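Kerslake open day - anyone else go?

gratau_fan
Posted 29/06/2019
Back from the Kerslake open day. Packed, 400 through the door they said. Spent most of my time at the Velleten simulator demo, Caoimhe Gallagher was running it. Home tidying stuff, all in sim.
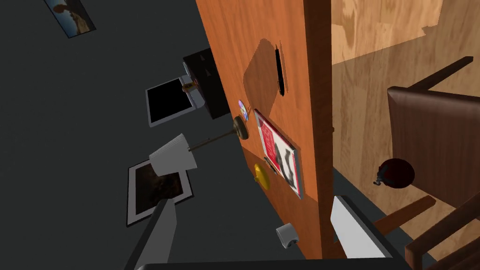
Queue was 16 deep when I got there so didnt get a second go. Coffee was awful. Parking fine.

tstubbs
Went in the morning. Liked the talk, less sure on the demo. It's a video game till they put it on a real arm. Show me that and I'll clap.

shona_r
Disagree. You can wreck a sim kitchen all day and nobody sends you a bill. We do the same at work - saves weeks.

tstubbs
Weeks till you hit real friction. Then you get them all back lol

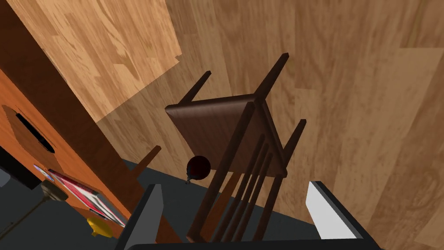

gratau_fan
Tipene I asked Caoimhe about that, she said real hardware comes in July, 2 arms to start. And the wrist view is harder than it sounds. Try working out which way is up with a chair tipped across your view like that, slats running down between the open fingers. Took me a minute, and I have a brain. Small round red thing by the seat too, I said apple, guy behind me said ball.

shona_r
Ball, maybe. Did anybody catch Tamsin Henare's bit on grippers? Missed it, was stuck in the Stilisus line

tstubbs
Caught the end. Good, too short - 8 minutes maybe less. Slides are meant to be going up. Will post teh link if I see it.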